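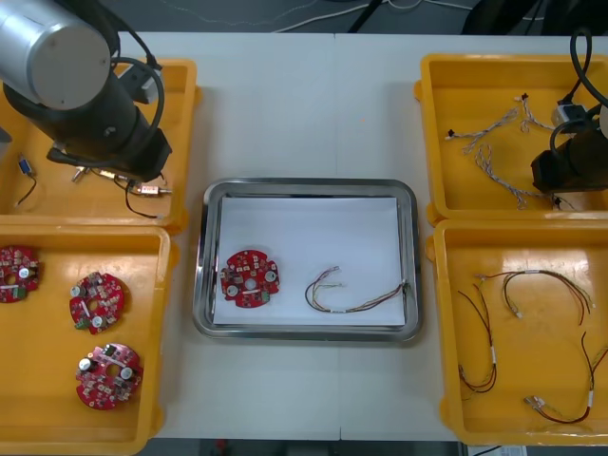 Sorting the Nolley lot: a gallery

Gert Dlamini has a theory that any box of mixed electronics can be made useful if you put it into enough yellow bins. I have my doubts. Clem Cosgrove brought in the Nolley lot in November, 416 pieces by the seller's tally, and Gert claimed the whole thing would be sorted and listed before the kettle boiled twice. I've been on this bench long enough to know what a seller's tally is worth.

The method is Gert's. Like goes with like, the bins go down the two sides of the table, and a steel tray lined with white paper sits in the middle for whatever is being looked at. I'll concede the paper. Small parts vanish against bare steel, and a pale connector is hard enough to find at the best of times. Whether it needed a two-page instruction sheet is another matter.

The red round board was listed by the seller as a "Rillix driver, good condition". I'd like to know who judged the condition, and with what. A notched edge and a couple of silver capacitors tell you very little about whether a board is any good, and I wouldn't put that claim in our own catalogue without a bench test. The coloured harness went into the same tray as a possible mate for it. Clem is keen on the match. I'm not, and I've asked for a continuity check before anybody writes "set" on a label.
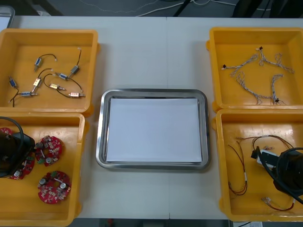
Solenoids upper left, grey-and-white harnesses upper right, clean paper in the tray.

The solenoids are the part of the lot I'd pay for, with reservations. They came described as one type. Blue, silver, gold and brass colours in a single bin say otherwise to me, though Gert's view is that colour proves nothing and only the coil resistance matters. Fair enough, so measure them. And somebody should do something about those leads, which are already crossing over each other in loops.

As for the harnesses, Clem wants $17 each and thinks the Gorby repair crowd will take the lot. The Gorby repair crowd told us the same about the Rastogi relays, and there are still 80 of those under the stairs.

Prices go up once the testing is finished. If you recognise the red board and have paperwork for it, bring the paperwork. A vague memory of having owned one won't do.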